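Last updated July 6, 2021

I get a lot of email about the gray carpet (who knew!), so I've pulled the usual questions together on one page. If yours isn't on it, write to me and I'll add it next time I'm in the mood to type.

## Carpet questions

### What carpet is it?

It's called Stusberg, and the color is just listed as "gray speckle." Low, tight loop, the kind you see in offices and dentists' waiting rooms. I bought it from Grarkeo, and at the time they had it in gray speckle, a brown speckle and a very sad green. I don't know if they still carry the green. I hope not.

### How much did you need, and what did it cost?

The room is 324 square feet. I paid $245 because it was the end of a roll and had a crease down one side, which ended up under the shelves anyway. Please don't write to Grarkeo asking for my price, they'll have no idea what you're talking about and I'd like to stay welcome there.

### Why speckled? Isn't it kind of ugly?

Dean Cheetham asked me this while standing on it, with a cookie in his hand, dropping crumbs that neither of us could find afterward. So there's your answer! I had plain beige before and every thread, crumb and bit of pencil lead showed up from the doorway. With the speckle I vacuum when I feel like it.

The downside is that small things vanish. Screws, earring backs, the tiny foot off a lamp. I keep a flashlight in the top drawer and lay it flat on the floor so the beam skims across, and anything that sticks up throws a little shadow. If I'm taking something apart I put an old white pillowcase down first.

### Did you install it yourself?

Sort of. Declan Tapley cut it and I held the other end and gave opinions. We left it in the room unrolled overnight, trimmed it the next day, and used double-sided tape at the doorway and along the long wall. The rest is loose. It hasn't crept at all, though I'd tape more of it if you've got kids running through or a heavy chair on casters.

### What about padding?

I skipped it. The backing on mine is pretty thick and I wanted things on the floor to sit level. My knees disagree with that decision, so I have a garden kneeler now.

## Cleaning questions

### What do you use on spots?

Plain water first, always, with a white cloth. Blot, don't scrub. For anything greasy I use Zemivell, the foam one, and I let it sit for as long as it takes to make coffee. Then blot again, rinse, blot again. Try it in a corner first if your carpet is a different brand, I can only speak for mine.

### Does it fuzz or pull?

Mine has one pulled loop by the door, and that one's on me (I dragged a metal shelf across it). Snip a pulled loop level with scissors. If you tug on it you'll get a whole row, and then you'll be writing me a different kind of email.

### How do you get dents out?

Ice cube in the dent, let it melt, fluff with a spoon. It works better on Cyril Entwistle's plush bedroom carpet than on my tight loop, to be fair. On mine the dents get shallower and then I put a plant there.

### Do you ever have it professionally cleaned?

Once, in May. It came back brighter than I expected and the room smelled like a hotel for a while. I'd do it again, probably not every year.

### Vacuum with the brush on or off?

Off! For loop carpet, off. The spinning brush catches the loops and makes them fuzzy. If yours doesn't switch off, raise the head as high as it goes and use the hose along the edges.

## Everything else

### Would you put it in a bedroom?

No, it's scratchy on bare feet. Pauline Naylor has it in hers over in Haworth and loves it, so maybe it's me. She also wears slippers all year.

### Can I paint or glue things over it?

I do, with a drop cloth. Wood glue that lands on the loops is a pain, but if you leave it alone till it's hard you can usually crack it off with pliers and vacuum up the bits. Wet glue, you'll just push it in deeper. Latex paint is the opposite, get to that one right away with lots of water.

### What did you do with the leftovers?

Lined the trunk of my car, made a mat for the back step, and gave Jordan Ashworth a strip for a cat post. I still have a piece rolled up behind the door for patching that pulled loop, if I ever get to it.

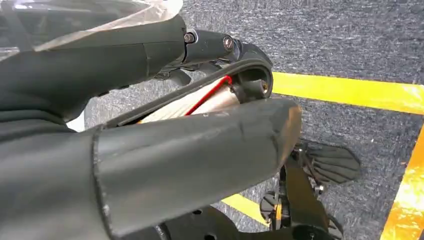
If you're saving a piece too, roll it with the loops facing out and stand it on end somewhere dry. I folded my first scrap in half and the crease never relaxed, even with books on it.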